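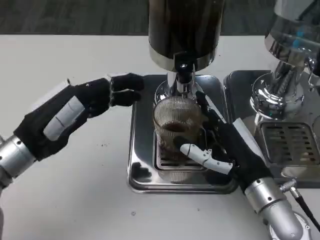

Furkine to Buy Specialty Coffee Roaster Coledora

Combined company will keep both brands and all roasting sites

GRENDECK, May – Furkine, a supplier of coffee and tea to offices, hotels and hospitals, announced today that it has signed an agreement to buy Coledora, a specialty coffee roaster with 53 employees. The purchase is expected to close before the end of the summer, subject to customary approvals. Financial terms were not disclosed.

Coledora will continue to operate under its own name and will keep its headquarters and both of its roasting sites. All current employees will be offered positions on their existing pay and benefits. Oanh Phí, who has led Coledora as chief executive for the past three years, will remain in that role and will join the Furkine executive team when the transaction closes.

"Our customers ask us for better coffee and for more information about where it was grown," said Oanh Phí. "Joining Furkine lets us reach many more workplaces while we go on buying and roasting the way we do now. The farms we work with will deal with the same people on our side, under the same contracts."

Furkine has supplied Coledora coffee to a limited group of hotel customers for two years under a distribution agreement. That agreement will end at closing, and Coledora products will be added to the full Furkine catalog. Orders placed before closing will be filled at the prices quoted.

Under the terms of the agreement, Coledora will retain control of green coffee buying for its own brand. Its multiyear contracts with growers will be honored in full. The company buys most of its coffee directly from farms and growers' associations and publishes the price paid for each lot once a year. Furkine has agreed to continue that report and will begin preparing a similar one for its own coffees in the next fiscal year.

The two companies also plan to combine their training programs. Coledora's barista courses, currently open only to its wholesale accounts, will be offered to Furkine customers at the Mägi training center. Courses cover espresso preparation, milk steaming, grinder adjustment and daily cleaning of equipment. A separate course for facilities managers will address water quality, storage and purchasing. Existing Coledora accounts will keep their current access at no added charge.

Furkine expects to invest in packing equipment at the larger of the two Coledora roasting sites, where limited capacity has caused delays during the winter season. Work is scheduled to begin after closing and will be carried out in stages so that production can continue. No roasting will be moved from one site to the other.

Information for Customers and Suppliers

Wholesale customers of Coledora do not need to take any action at this time. Account representatives, delivery days and payment details remain unchanged. Customers will receive written notice at least 30 days before any change to invoicing. Retail subscriptions will continue to ship on their present schedule, and unused gift cards will remain valid.

Suppliers to either company should continue to send invoices to their usual contact. Questions about existing contracts may be directed to the purchasing office of the company named in the contract.

About Furkine

Furkine supplies coffee, tea and brewing equipment to workplaces, hotels and health care facilities. The company is based in Grendeck and provides delivery, installation and maintenance to its customers. It is privately held.

About Coledora

Coledora is a specialty coffee roaster serving cafes, restaurants and home subscribers. It offers single-origin coffees and a small range of year-round blends, all roasted to order.

Media Contact

Furkine Corporate Communications, Grendeck
Media inquiries are answered from 9 a.m. to 5 p.m. on business days.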